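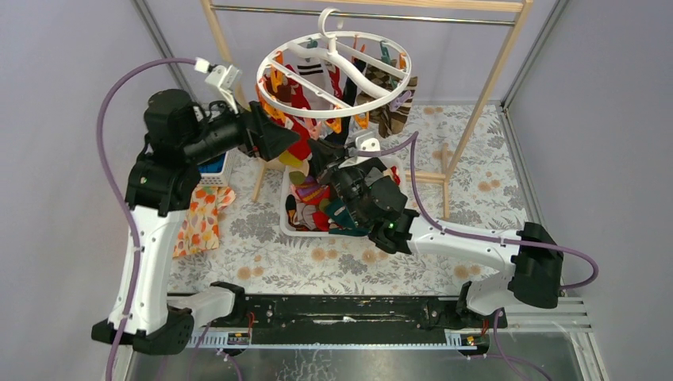
It would fall again, somebody said from the door, and we should let it fall and write it down in the notebook like all the others. I did not turn my head. I had the dark teal sock in my mind so strongly that week that I saw it when I closed my eyes at night, and I did not want to hear about falling.

Stories > Short Fiction > School and Work

I must explain how I came to the robot club of Wandatstead. I was in my second semester, my English was good on paper and slow in the mouth, and in a club for machines I hoped there would not be much talking. This was a mistake. In the club they talked all the time. They talked about the gripper, about the cables, about whose turn it was to bring the bread. But they talked always about the same few things, and after a month I knew all the words. Elbow joint. Basket. Clip. Again.

The competition was in Zudach, in June, and the task had come to us in a letter of one page. Laundry. Each team must hang socks with its own robot, without a human hand touching anything after the start. The other schools, we heard, had chosen a straight line with big pegs. Our team chose the round hanger, the one that every grandmother in my country has over her bathtub, because I told them about it. It was the first long thing I said in that room. I drew it on the back of the letter, with the hook and the clips all around, and they looked at my drawing and then they looked at me, and someone went out the same afternoon and bought one.

So it was my fault, in a way. The round hanger turns. You pull it on one side and it answers on the other side. A straight line does not do this.

We called the robot Virág, which means flower in Hungarian, on account of the mat under it. I do not remember who decided. The program had another name, Ivine, and this caused many misunderstandings, for when something went wrong one half of the team blamed Virág and the other half blamed Ivine, and they would argue as if these were two cousins who had come to visit and broken a plate.

My work was the left arm. A girl from the chemistry department had the right one. We were supposed to agree on everything, since the arms share one hanger, and in the beginning we agreed on nothing. She wanted to go fast to the clip and slow after it. I wanted slow before and slow after. She said that with my way we would need until Christmas. I said that I liked Christmas, and she laughed, but she did not change her numbers.

The socks we collected from everyone. They were the socks people receive as presents and do not wear, with animals on them, with stripes, with Santa. My own contribution was one pair of brown, and I was ashamed how serious they looked among the rest.
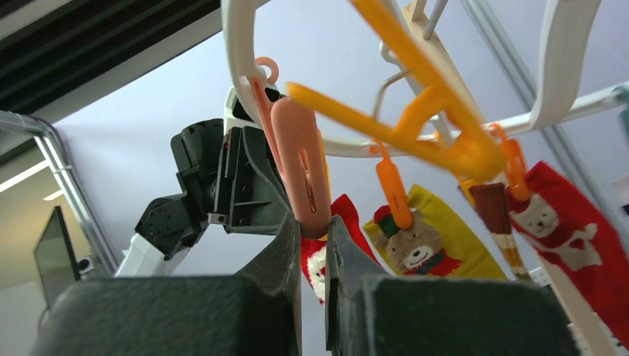
On the evening I want to tell about, the others had gone to eat. It was only the girl and I, and the voice from the door, which had gone away too. We had done more than 50 tries since Monday. She rubbed her eyes and asked me how my grandmother did it.

I did not understand the question at first. Did what?

"The hanger," she said. "When it turns. What does she do?"

I had to think. I saw the bathroom, the small window, the water going slowly down the glass. I saw my grandmother with her mouth full of clothespins. She took hold of the hanger with one hand, I said. Not to stop it. She held it a little, like you hold the arm of a child in the street, and with the other hand she put the sock. Then she let it turn by itself until the next clip came to her.

The girl was quiet. Then she said, "So one hand does nothing."

"One hand holds," I said.

"Holds a little."

"Yes. A little."

She pulled her chair to my side of the desk. We deleted two days of my work, and I was surprised that it did not hurt. In its place we wrote a few lines only. Go to the rim. Close, but not hard. Wait. We argued about how long to wait and we settled on two seconds, which was her number, and I gave in because I was hungry.

When the others came back they smelled of onions and were loud on the stairs. Someone had brought us dumplings in a paper bag. Someone else asked if Virág had been good. The girl said we had not started it yet, and it was true, we had sat there eating the last of the bread and talking about bathtubs.

She gave me the keyboard. I put my finger on the key and I asked everybody, in my best English, to please close the door.

2 comments
Share this story
Search stories, authors, tags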